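青贮窖取料面的干物质波动，以及我现在怎么取样

上一篇讲压窖密度，留言里问得最多的是开窖以后的事：化验单上干物质写得清清楚楚，配方也按这个数调了，为什么奶牛采食量还是上下跳。我的回答一般是先去看取料面，再看取样的人站在哪里取的。

一座窖里的全株玉米青贮并不均匀。地块不同，收割时的成熟度不同，上午割的和傍晚割的也有差别，卸车以后推料机一层一层铺开，窖的纵向和竖向都会留下痕迹。窖顶附近密度低，窖壁两侧容易渗水或进气，底部则常常偏湿。化验室拿到的那一小袋，只代表那一小袋。

Kaijage 牧场今年用的是一座2000多吨的地面窖，五月开窖。开窖后头两周，Malachy Lynch 每天早上在取料面中部抓一把送测，数值很平稳，TMR 的实测干物质却和配方对不上。后来我们把取样方式换掉，问题就清楚了：取料面中部是整座窖压得最好的部分，数值当然平稳，上沿和两侧的料则从来没进过样品袋。

现在的做法如下。

一、不在取料面上直接抓样。首先是安全，取料面塌落没有预兆，窖高超过铲车能够到的高度时尤其危险，人不要站到面前去。其次，手抓样品偏向粗颗粒，籽粒和细粉从指缝里漏掉，淀粉和干物质都会失真。

二、用取料机从上到下完整刨一遍，横向覆盖整个面，刨下来的料用铲车推到离取料面足够远的平地上，翻拌后摊开。

三、在料堆上分点取20个小样，每个小样用小铲从下往上托起，不要抖。全部倒进干净的塑料桶里，在干净的塑料布上混匀，四分法缩分，直到剩下够测干物质和送检的量。四分法每次去掉的是对角的两份，底下的细粉要一起扫走或一起留下，这一步偷懒，前面的工夫就白费了。

四、装袋后挤出空气，封口，放冷藏箱。当天不送检的要冷冻。袋上写窖号、位置、取样人，不要只写日期。

现场测干物质，我用过烘箱、微波炉和便携式测定仪。Kaijage 牧场买的是 Pomatitz，操作简单，Atieno Obura 一个人就能完成。设备读数和烘箱结果之间存在固定偏差，这不算毛病，前提是做过对照并且知道偏差的方向。换窖、换品种之后对照要重做。微波炉也可以用，只是最后几轮必须缩短时间，烧焦的样品要作废，不能估一个数填上去。烘箱最慢，但争议时以烘箱为准。

频率方面，取料面稳定时每周测两次，下雨后加测。雨水对取料面表层的影响往往被高估，真正麻烦的是散落在地上、没有当天喂完的料，它们吸水快，发热也快，第二天混进 TMR 里，当班的人通常不会另做记录。

关于什么时候改配方。单次读数变化不要马上动配比，先重复取样。两次方向一致，再按干物质基础换算鲜重投料量。换算并不复杂：设配方里青贮的干物质投料量不变，用它除以新的干物质含量，得到新的鲜重。举一个方便计算的数，青贮干物质为40%时，要投20公斤干物质，鲜重就是50公斤。干物质往下走，鲜重必须跟着往上加，否则精料占比被动升高，瘤胃先有反应，乳脂率随后才有反应。等奶罐数据出来再去找原因，已经晚了好几天。

投料误差也要单独看。铲车司机习惯最后一铲多给一点，搅拌车秤没有归零，这些误差和干物质波动叠加在一起，光看采食量分不开。Vasilică Dobre 的办法是把每车的目标重量和实际重量都导出来，同干物质记录并排放在一张表里。我看过他的表，格式很丑，但能用。我们就是从那张表里发现夜班的青贮投料长期偏高，而白班基本准确。

另一件常被混在一起讨论的事是二次发酵。取料面发热，说明好氧腐败已经开始，酵母在消耗乳酸，pH 往上走，霉菌跟在后面。这时候干物质读数本身可能变化不大，营养价值已经损失了。我的习惯是在新刨开的面和前一天的面上各测一次温度，用长探针，插入深度保持一致。两者差距拉大，就要检查每日推进深度够不够、覆盖膜是不是揭得太早。膜每次只揭当天要用的部分，压边的轮胎或沙袋随取料往后挪，不要一次清走好几排。

有读者问 Plindora 这类添加剂能不能解决取料面发热。添加剂在入窖时起作用，压实不足、推进太慢的窖，加什么都补不回来。窖面宽度在设计时就应该按牛群头数去算，很多牧场的牛没有那么多，窖却修得很宽，夏天每天推不进去多少。Mercy Nzioka 那边的处理是夏季只用窄窖，宽窖留到天冷再开，我认为比换添加剂实在。

最后补充记录格式。我用的表只有这几列：日期、窖号、距窖口位置、天气、取样人、测定方法、干物质、两处面温、备注。备注栏必须允许写“漏测”，空着的格子过一个月就没人说得清是没测还是没填。

青贮粒度和宾州筛的问题这里没有展开，筛分结果受操作手法影响很大，需要单独写一篇。新窖正在封，等发酵稳定后我会把新旧两座窖的对照数据整理出来。
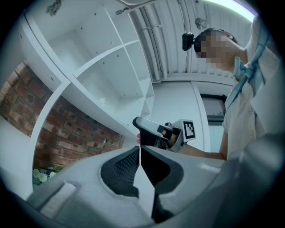 Clémence Rolland
反刍动物营养顾问，本博客作者

主要写青贮制作、TMR 质量控制和泌乳牛饲喂。文中做法来自我参与的牧场，换一处牧场请先自己做对照。

最后更新：2020年9月27日

联系作者 | © Clémence Rolland 保留所有权利 | 返回顶部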